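4. Preparing the wall and hanging the rail

Before you start with this section, please read section 3 until the end. The Arnadel shelf rail must be fixed only on a wall which is dry and flat. If you are not sure what kind of wall you have, ask your dealer.

4.1 Marking the holes

1. Hold the paper template against the wall, with the printed arrow to the top.
2. Check with a spirit level that the template is straight. Do not trust the line of the ceiling.
3. Mark the two outer holes with a pencil. The distance between them is 319 mm.
4. Take the template away and measure the distance again.

Note: Keep the template. You will need it again if you order the second rail from Grener.

Caution! Electric cables often go straight up or down from a switch or a socket. Never drill in these places.

4.2 Drilling and hanging

Put all small parts on a tray before you drill, so that they do not fall behind the furniture. The long screws are for the wall and the short screws are for the brackets – please do not mix them.

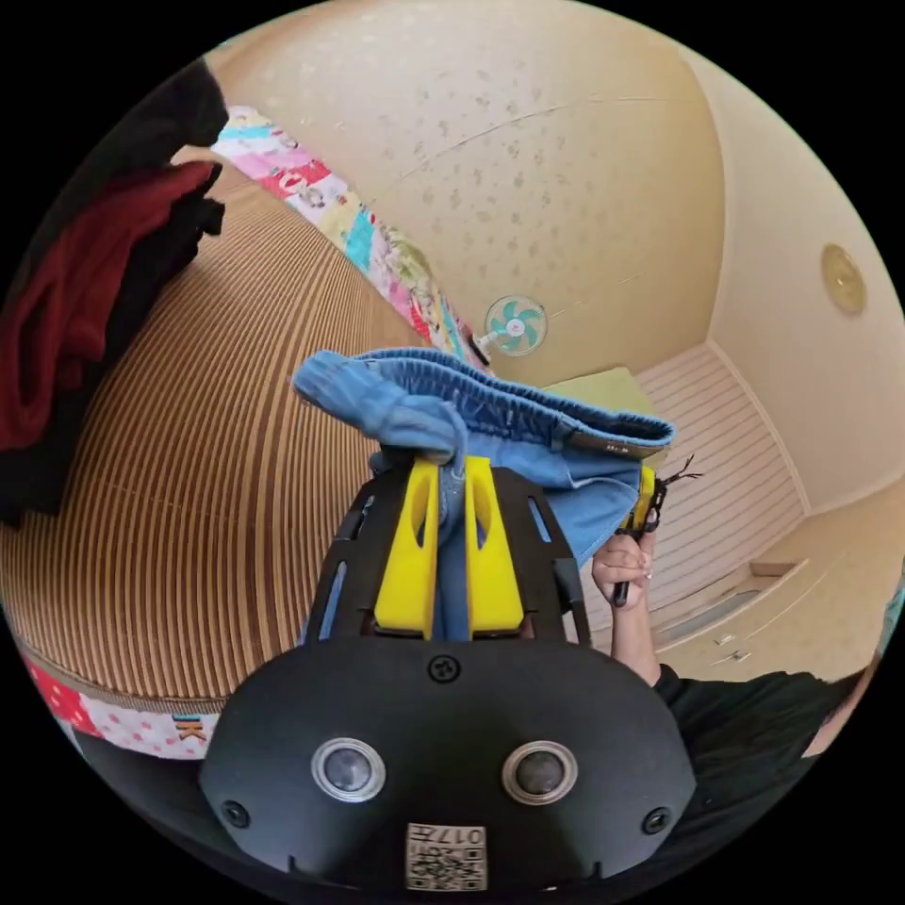 4.3 Fixing the rail

1. Drill both holes with the 8 mm drill bit, to a depth of around 60 mm.
2. Remove the dust from the holes and push in the wall plugs.
3. Put the rail on the wall and turn the long screws by hand first.
4. Check the level one more time, then tighten the screws.
5. Hang the brackets and fix each one with a short screw. The shelf board is 225 mm deep and must lie on the full length of the bracket.

Note: On old plaster the plugs can turn in the hole. In this case stop, take the plug out and use the longer type from bag C.

4.4 First loading

Wait one day before you load the shelf if you used filler in the wall. Put the heavy things near the brackets and the light ones in the middle. After one week, tighten all screws again.

Text: Viktória Halász. Checked by Veronika Szűcs, 2020-02-18.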